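Slats or solid board for a heavy mattress?

Home and Garden > Bedroom > Beds and mattresses

mirta_k
Posted 21:13
Hello all. I have bought a latex mattress from Wurnix, the 400 euro one, and now I must choose a base for it. My old base is a solid board and my sister-in-law says latex must have slats to breathe. The shop says both are fine. Who is right? The room is a little damp in winter.

oldpine
Posted 21:40
Your sister-in-law. I had latex on a board for 3 years and the underside got grey spots. Slats, and not more than 9 cm between them.

Kettle_Lane
Posted 22:05
I don't agree with oldpine. Mine is on a board with drilled holes and it is perfectly clean. The damp room is the problem, so open the window in the morning and don't make the bed at once.

mirta_k
Posted 22:31
Thank you both. Drilling I could do, but I am afraid to make the board weak. I also look for a frame, because mine has no headboard and the pillows fall behind. I like this style, dark wood and simple lines:
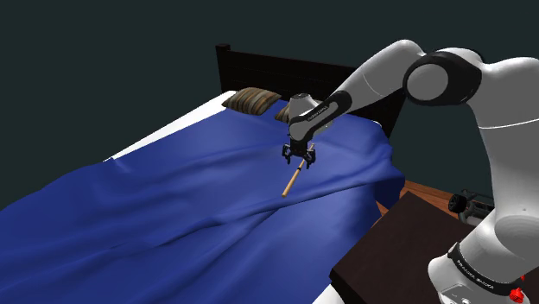 Reply 5 of 7

oldpine
Posted 22:48
Dark wood is nice but you will see all the dust on it. The Kivinska frames are similar and the slats are sold separately, so please check this before you pay.

Kettle_Lane
Posted 23:02
Dust is visible on every colour, oldpine. For the holes, keep them away from the edges and the board stays strong enough.

mirta_k
Posted 07:13
I have decided for slats. I will keep the old board for a shelf in the cellar. Does somebody know if Kivinska delivers to the third floor?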